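Gemeinsam schnippeln für die Nandener Suppentafel

Prilholm. Wenn im Oktober die Abende länger werden, zieht es viele Nachbarn wieder in die Küche im alten Fliltport, und auch in diesem Jahr wird dort nach Herzenslust gewaschen, geschält und gewürfelt! 200 Portionen sollen es werden, und wer die große Tafel in Nanden schon einmal erlebt hat, der weiß, wie schnell so ein Topf leer ist.

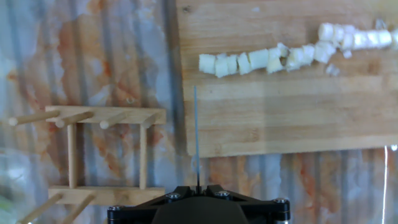
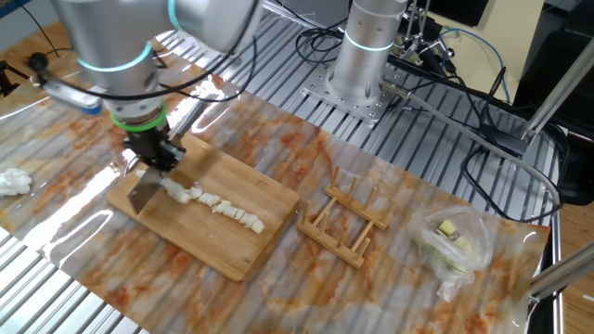 Edeltraud Lanz, die das Rezept für die helle Azar-Suppe von ihrer Mutter übernommen hat, legt großen Wert auf gleichmäßige Stücke, damit später alles zur selben Zeit gar ist. Die hellen Würfel auf dem Holzbrett dürfen dabei ruhig ein wenig unregelmäßig ausfallen (so streng ist sie dann doch wieder nicht), und auch für das gelbe und grüne Gemüse aus dem durchsichtigen Beutel findet sich noch ein Plätzchen im Topf. »Eine Suppe muss man riechen, bevor man sie sieht«, sagt sie und lacht.

Ausgeschenkt wird an zwei Abenden, jeweils ab 5 Uhr nachmittags, und der Teller kostet wie gewohnt 4 Euro, Kinder essen für 2 Euro mit. Wer mag, bringt bitte eine eigene Schüssel und einen Löffel mit. Auch Brot und Kuchen werden sehr gern angenommen.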